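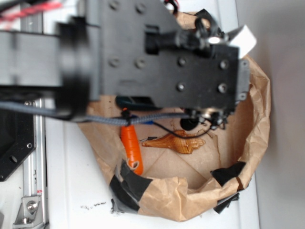

Paper bag with the sides down, carrot on the left.

Clornton Neighbors Help Board > Kitchen & Pantry > Storage

Can I keep vegetables in a rolled-down paper grocery bag, or am I kidding myself?

Posted by Harpreet Després, Sep 27, 2023
487 views

I moved to the Prosham side of town in May and the new kitchen has one drawer, which sticks. The fridge came with the place and its crisper is the size of a shoebox, so vegetables have been living wherever they land.

My current system is a brown paper grocery bag from Paquette, opened up and squashed down until it makes a sort of shallow bowl on the table. It's ugly but it was free, and I can see what's in it, so I eat it. My sister saw it and sent me a link to a Clokico produce crock for 60 dollars. It has a bamboo lid. I don't want a crock with a bamboo lid.

What I'd like to know:

How long will carrots last in a bag like this on the table? Mine get bendy.

Is there a way to fold the bag so the sides stay down? I crumple them and by morning they've started standing up again, like they have somewhere to be.

Can I put onions in with everything else? Space is tight and I'd like to have one ugly bag instead of two.

The kitchen gets afternoon sun, if that matters. I suspect it matters.

Audrey-Anne Robichaud
Member, 1,782 posts

You aren't kidding yourself, but carrots are the wrong tenant. Paper lets moisture out, and a carrot on a table in a sunny kitchen will go soft in a couple of days. Cut off any green tops when you get home (they keep drinking from the root), then put the carrots in the fridge in a closed container with a damp towel, or stand them in a jar of water and change it when it clouds up. If they're only bendy and not slimy, an hour in cold water usually brings them back enough for soup.

What does well in your bag: onions, garlic, shallots, winter squash. Potatoes too, but they want the dark, so leave the top up and fold it over loosely. Keep potatoes and onions apart. They make each other sprout faster, and then you have two problems and no dinner. So I'm afraid it's two ugly bags.

For the sides, stop crumpling first and folding second. Open the bag, stand it up, and roll the top edge outward in a cuff as wide as two fingers. Roll again, and again, until it's as low as you want. Go slowly at the corners, where it likes to tear. The rolled cuff is stiff and holds itself down. If the paper is already crumpled it will still work, it just comes out looking like it had a hard week.

Put a folded dish towel in the bottom if anything in there is heavy. And move the whole thing out of the sun, even if that means the top of the fridge or a chair you don't like.

crumbtray94
Member, 94 posts

just buy the crock

Harpreet Després
Original poster

Thank you Audrey-Anne. I did the cuff and it has stayed down since last night, which is a longer commitment than I've had from anything else in this kitchen. Carrots are in a jar in the fridge door next to the mustard. Onions have the bag to themselves on a chair in the hall.

One follow-up — do I need to replace the bag at some point or does it just go on until it doesn't?

crumbtray94, no.

Audrey-Anne Robichaud
Member, 1,782 posts

Replace it when the bottom gets a damp spot or starts to smell like the onions even with the onions out. Shake the skins into the trash every week or so. I get a month or two out of mine — less if somebody puts a tomato in it and forgets.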